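# Todthorpe Crater

Todthorpe is an impact crater on the far side of the Moon, and I've had a soft spot for it ever since I started keeping these entries. It's 30 kilometers across, fairly shallow, and its western rim has slumped into 3 wide steps (the lowest one is my favorite, it catches the sunrise so well!). The smaller crater Ketilsson overlaps its southern wall, so Ketilsson has to be the younger of the two.

Hamish McIver mapped the floor from orbital pictures and listed 637 small pits, most of them in a band on the north side. He thinks they're secondaries, made by rocks thrown out of Plitent, nearly 1000 kilometers away. I go back and forth on that.
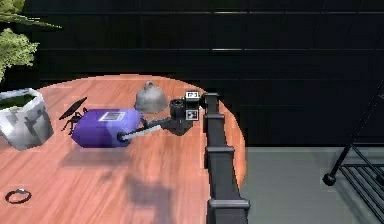
Far-side craters like Todthorpe never face us, and people still mix that up with never getting any sun. I get asked about it a lot! The Moon turns once for every trip it makes around Earth. Try it at home: let a round table like the wooden one be the orbit, put Earth in the middle, and slide a purple box along the rim with the same end always pointing inward. By the time you're back where you started, the box has turned once. Todthorpe is on the outward end, and it gets two weeks of daylight at a stretch.

The floor is dark, but I wouldn't call it a mare. See also: Restik, Plitent.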